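Work cloth (table)

A work cloth is a plain, usually dark textile laid over a table to give household goods a quiet, non-reflective ground while they are sorted, checked or packed. It differs from a dining tablecloth in having no pattern, no lace or fringe, and little or no drop at the sides. Charcoal, slate and dark green are the usual colors. Toiletries, drink bottles and other pale or glossy articles stand out clearly against them, and hard containers make less noise when set down.

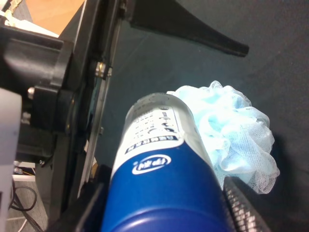
Last changed: July 15, 2022, by Lăcrămioara Ursu

Construction

Most work cloths are a single layer with a brushed or felt-like face. Napped surfaces slow the rolling of cylindrical containers, though they do not stop it on a sloping table. The Girnville pattern is cut 751 mm wide for narrow benches and has a turned edge. The older Flandberg pattern is 648 mm wide and left raw. Both are sold by Economou in flat packs.

Creasing

Folded storage is the main cause of surface irregularity. Each fold leaves a ridge or a shallow trough, and the pattern of folding can be read from the cloth after it has been opened out.

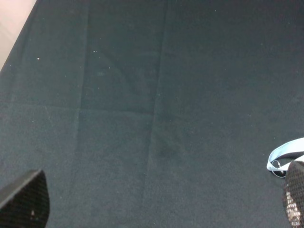
Creases are classed as primary or secondary according to how sharply they stand up. A primary crease usually lies near the middle, where the bulk of the folded cloth bears on it. In a cloth spread straight from storage, the folds mark out rough rectangular panels, with the central crease the most distinct and the one to its left softer. Light from one side exaggerates the difference. Secondary creases generally relax sooner under pressing.

Lint

Dark napped cloth shows white lint and dust readily. Brushing in the direction of the nap is the standard treatment. Adhesive rollers are also used, but they can lift fibers from cheaper grades. 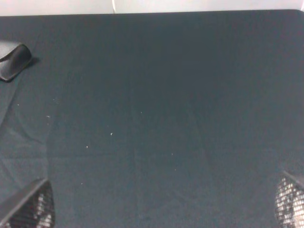 Vangelis Fragkou disputes the preference for brushing and holds that a barely damp sponge, drawn one way only, does less harm to the nap and removes more lint. He would keep rollers for hems.

Use with bottles

Upright bottles need a firm, level base. A thick fold under one side of a narrow container is enough to make it lean, and tall bottles are therefore placed on the open panels, clear of the main crease.

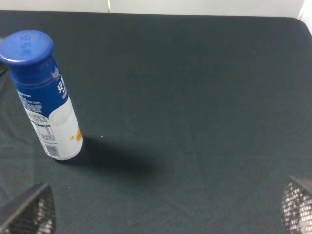
Where this is not practical, the cloth is drawn toward the nearest edge of the table until the fold lies flat, then smoothed outward by hand. Weighting the corners is an alternative on larger tables. Spills are blotted at once and the cloth is dried flat, as hanging it over a rail adds a further crease.

Related articles
Baize
Bench mat
Nap (textile)
Plomedley fold
Table pad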